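Clunley Motors

Clunley Motors was a car dealership in the market town of Nerker, best known for selling the Yorath, a compact sedan that few people elsewhere were willing to sell. It operated for 19 years from a single lot beside the town's grain elevator and moved, by its own ledger, 548 new cars. The used-car side of the business did considerably better, and many of the used cars were Yoraths.

Background

The business was founded by Iestyn Beddoe, a former tractor salesman who had taken early retirement and disliked it. Beddoe bought the lot from a bankrupt lumber yard and kept the lumber yard's sign, painting over only the word he did not need. The dealership was therefore known for its first few years as Clunley & Sons Motors, although Beddoe had no sons and was not named Clunley. The "& Sons" was removed after a windstorm took most of it anyway.

Beddoe first applied for franchises with several larger makers and was turned down by all of them, one on the grounds that his showroom had a dirt floor. He poured concrete that spring and then signed with Yorath, whose inspectors never came to look at it.

The Yorath franchise

The Yorath was offered in two body styles and four colors, three of which were described in the sales literature as sand. It had a reputation for starting reliably in cold weather and for doing little else with the same conviction. Local reviewers praised the size of the glove compartment.

Under the franchise agreement, Clunley Motors was required to keep at least six new cars on display at all times. In slow years the requirement was met by counting Beddoe's own car, which was washed on the first of every month for the purpose. The agreement also obliged the dealer to hold an annual launch event. These took place in April, with sandwiches, whether or not the maker had launched anything.

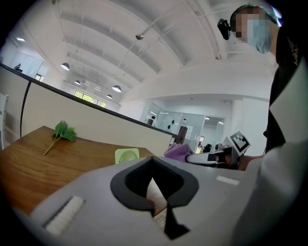 Sales peaked in the seventh year, when the county replaced its fleet of inspection vehicles and Clunley Motors submitted the only bid. The county later asked whether the cars could be returned. Beddoe replied that they could be traded in, and the resulting correspondence ran to 101 letters, now kept in the Nerker public library, where they are said to be borrowed more often than the local history.

Service department

The service department occupied two bays at the rear of the building and was generally held to be better than the cars deserved. It offered free loaner vehicles for any repair lasting more than a day, a generous policy for the period and an expensive one for a Yorath dealer. At one point the loaners outnumbered the cars for sale.

Parts came by rail through a wholesaler called Skedis, which also supplied washing machines and did not always keep the two catalogs apart. A number of Yoraths in the district ran for years with appliance hoses fitted to their cooling systems. Owners reported no difference, and some asked for the hoses by name.

Warranty claims were handled by Beddoe himself at a desk facing the front door. He approved most of them. His handwritten notes, a few of which survive, include "fair enough," "his own fault but raining," and, beside a claim for a missing hubcap, "which one of us is missing it."

Advertising

The dealership advertised chiefly on local radio, in a slot just after the 6 a.m. crop prices. The scripts were short and made modest claims. The longest-running of them promised listeners "a car, today, with the keys," and was withdrawn after a complaint about the keys.

Closure

Yorath ended production of the sedan in favor of a van, which Beddoe drove once and declined to stock. The franchise lapsed, and the dealership carried on for nearly 2 years as a used-car lot and repair shop before closing. The remaining stock was sold at auction in one afternoon. Beddoe bought a sand-colored one.

The showroom later housed a carpet store and then a dance school, which is still there and is pleased with the concrete floor. The service bays were knocked into one and are rented out for storage. Part of the original sign, reading "ley Mot," hangs in the hallway of the Nerker public library, near the letters.

Surviving vehicles

An owners' club meets each summer on the old lot, by arrangement with the dance school. Attendance depends on how many of the cars arrive. Members maintain a shared store of parts, including a large supply of glove compartment doors, the one component that has never been known to fail.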